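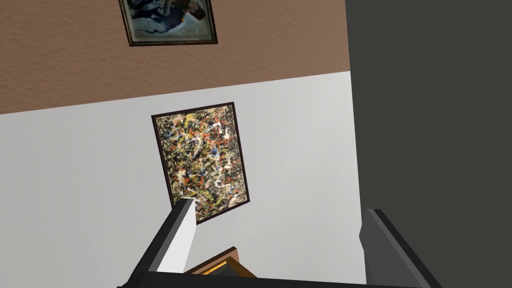 Moving the node to a window will get you more range than any antenna you build, a commenter on my first draft wrote, and then added that I should at least try it before I spent a whole term cutting wire. Fair point! So I tried it, and the window results are in here too, further down. The commenter was partly right, which annoyed me for most of a Saturday.

Cheap Antennas for a Campus Sensor Link: What Worked Between Bruvora Hall and Drallenow Pond

The background, for anyone outside the course. Bruvora Hall has a little gateway that collects readings from low-power radio nodes in the 900 MHz band. The pond group has a water temperature node at Drallenow Pond, and it kept dropping off. The node shipped with one of those stubby rubber antennas (you know the type, the size of your pinky) and the line from the gateway to the pond is 355 meters, with a row of big maples and the corner of the bike shed in the way. On paper that's an easy distance. In March, with the leaves off, it mostly was. Then the trees filled in and the readings got patchy.

My question was pretty simple: can a student with wire, solder and a hand drill make something that holds the link better than the stubby one?

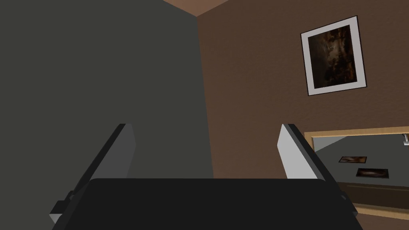
By Abdel Rahman
Kullmont College, Radio and Networks project course, final report

What I built

I compared 4 antennas. The first was the stock stubby, as the baseline. The second was a plain quarter-wave whip with bent-down wires for a ground plane, made from copper house wire and a panel connector. It took me an evening and looks like a dead spider. The third was a small Yagi with seven elements on a length of wooden dowel, and the fourth was a collinear made from chopped-up coax, which I'll complain about shortly.

The whip came out a little long on purpose so I could trim it. I'd recommend that to anyone (you can't un-trim copper, ask me how I know). I borrowed the lab's network analyzer and snipped tiny bits until the dip sat where I wanted it. The whole thing ends up just over three inches tall.

The Yagi dimensions came from an online calculator, and they were good on everything except the driven element, which wanted to be slightly shorter than it said. I think my feed connection is to blame, with too much bare wire between the coax and the dipole. I redid it once and it got better, so I stopped there.

The collinear was a pain. Each coax section has to be cut using the cable's velocity factor, and the reel I had was unmarked. I guessed, guessed wrong, and built the thing twice. The second one is fine, but if I were starting over I'd measure a piece of the cable first and save myself the burned fingers.

How I tested

I set the node to send a short packet every few seconds and logged signal strength at the gateway. I did this at 38 spots on the path from the hall to the pond, same spots for every antenna, with the node strapped to a broom handle so the height stayed the same. People did stare. The transmit power setting was the same for every run, although I turned it down from the default so the differences would show up.

Results

The stubby was the worst everywhere, no surprise. The quarter-wave whip beat it by a nice steady margin, and past the bike shed it was the difference between a log full of gaps and a log with hardly any. For how little work it was, I'm kind of in love with it.

The Yagi was the strongest by far as long as I pointed it properly. Turn it toward the parking lot and it drops below the whip. For a node that sits on a post and never moves, that's no problem at all, but you do need to aim it on the day you install it and tighten the clamp well. Mine slipped once and I lost an afternoon of data before I noticed.

The collinear landed between the whip and the Yagi. On the slope down to the pond it did worse than on the flat part of the path, and my guess is that its pattern is squashed toward the horizon and the pond is lower than the gateway.

And the window test: I moved the gateway from its shelf inside the hall to the sill on the pond side and ran the stubby again. It got nearly as good as the whip had been with the gateway on the shelf. Whip plus window was better than either, obviously.

What I'd fix

I only ran in dry weather, and I'd really like a set with wet leaves. I also did all the spots on foot with my body near the antenna, which can't have helped, so a taller non-metal pole is on the list. The 7 runs I threw out (bad connector, my fault) are in the log folder with a note in each one.

The pond group now has the Yagi on its post, with electrical tape and hot glue over the feed point until somebody prints a proper cover.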